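居室内衣類収納の整理支援事業 中間進捗報告
提出先:プルクリー助成基金 事業担当 ヘルト・アダムス様
提出:2026年4月
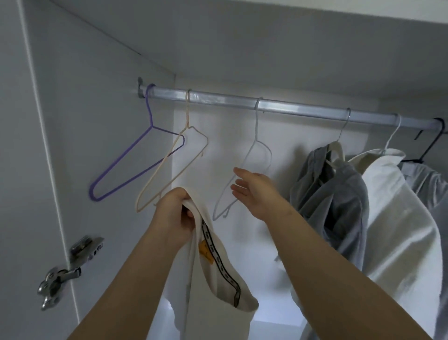 写真1 居室クローゼット内部。ハンガーパイプへの衣類掛け作業

作成:トレマック生活支援室 マユリー・チャイヤポーン

1.対象期間と概要
本報告は、昨年12月の事業開始から本年3月末までの実施状況をまとめたものです。対象は入居者用住戸45戸のクローゼットで、衣類の仕分け、掛け直し、棚と引き出しの割り当て、扉まわりの簡易点検を行っています。期間中に取り扱った衣類は3593点でした。このうち986点は入居者ご本人の確認を経て、季節外の保管、譲渡、または廃棄に回しました。残りは各住戸のクローゼットに戻しています。

2.作業の進め方
1戸につき職員2名で訪問し、初回は衣類をすべて出して寝台の上に広げ、ご本人と一緒に分けます。掛けるもの、たたむもの、保留の別に置き場を決め、保留分は袋に日付を書いて次回訪問まで預かります。掛ける衣類は、長袖のシャツ、上着、薄手のニットを基本としました。厚手のニットは肩が伸びやすいため、原則としてたたんで引き出しに入れる扱いです。

写真1の住戸は白い造り付けのクローゼットで、灰色のニットや白い長袖シャツなどが掛かっています。空いたハンガーは左端に寄せ、衣類のかかったものと混ぜない並べ方を全戸共通にしました。ニットについてはご本人から「見えるところに掛けておきたい」との希望がある場合、原則によらず掛けたままにしています。希望の内容は住戸別の記録票に残しています。

3.ハンガーについて
申請時の計画では、全戸のハンガーを同一品に入れ替える予定でした。実際に訪問すると、ワイヤー製とプラスチック製が混在している住戸が多く、色もまちまちです。写真1でも紫、クリーム色、白、黒などが同じパイプに掛かっています。入れ替えについて入居者に聞いたところ、長年使っているものを残したいという意見が複数ありました。そこで2月から方針を改め、変形したものと錆の出たものに限って交換しています。交換品はゴーティエ社の在庫品から購入しました。

この変更により、物品費の執行は計画を下回る見込みです。残額の使途は第6項に記載します。

4.扉と金具の点検
整理作業に合わせて、扉の開閉、蝶番のねじの緩み、パイプ受けの固定状態を確認しています。緩みはその場で締め直し、部品交換が必要なものは建物管理側に連絡票を回しています。連絡票の返答に時間がかかっており、1月に出した分にも未回答が残っています。扉の当たりが強い住戸では、作業時に扉を全開にできず、奥の衣類が取りにくいとの報告が職員から上がっています。

パイプの高さについても意見が出ています。腕を上げる動作がつらい入居者には、日常着を引き出しの上段に移し、パイプには外出着だけを掛けるようにしました。2月以降に訪問した住戸では、初回の聞き取り項目に「腕の上げやすさ」を加えています。

5.課題
(1)保留分の衣類の保管場所が足りません。現在は共用倉庫の棚2段を借りていますが、冬物の入れ替え時期には不足します。
(2)家族の立ち会いを希望する住戸では日程調整が長引き、再訪問が後ろにずれています。
(3)記録票の様式が途中で変わったため、12月分の分類が現行の区分と一部合いません。現在、手作業で振り分け直しています。

6.今後の予定
・冬物の洗濯と保管袋への収納
・未回答の連絡票についての管理側との協議
・収納用品の業者プルリコによる引き出し仕切りの見積もり取得
・12月分記録票の再分類の完了

物品費の残額は、引き出し仕切りと保管袋の購入に充てたいと考えています。費目内での変更となりますが、事前の承認が必要かどうかご教示ください。見積書は入手次第、別便でお送りします。

7.添付書類
住戸別実施一覧
物品費執行状況表
記録票(現行様式)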